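Cardboard box 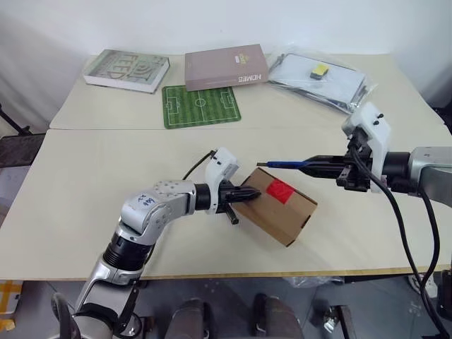 A brown cardboard box on a light-colored tabletop.

A cardboard box is a container made from heavy paper-based board, used for packing, shipping, storing and, in a great many homes, for holding on to things that people fully intend to sort through one day. The word cardboard is a loose one. People in the trade usually prefer to say corrugated board or paperboard, depending on how the material is put together, but in everyday speech one word covers the lot, and most people get along with it perfectly well.

Corrugated board has a wavy inner sheet, called the fluting or medium, glued between flat outer sheets called liners. The little arches give the board a good deal of strength for its weight, and the air inside them cushions whatever is packed. Paperboard has no fluting and is used for lighter goods such as cereal, crackers and shoes.

The most familiar design is the slotted carton, which is cut from a single sheet, creased, joined along one side and delivered flat. The outer flaps meet in the middle and are closed with tape, glue or staples.

Regional production

In the Skerano valley, box making grew up alongside the fruit trade, and the two have been good neighbors ever since. The Noreck mill, on the river below the town of Dabbas, employs 800 people at the height of the picking season, which begins in September. Its best-known product is the Jelo carton, a vented pear box with 3 rows of air holes along each long side. A standard pallet carries 100 of them, folded flat.

Reuse and recycling

Used boxes are widely collected for recycling. They are soaked and stirred into pulp, cleaned of tape and staples, and pressed into new sheets. The fibers grow shorter with each trip through the mill, so some fresh pulp is normally added. Boxes heavily stained with grease are often turned away.

See also: Crate; Paper bag; Pallet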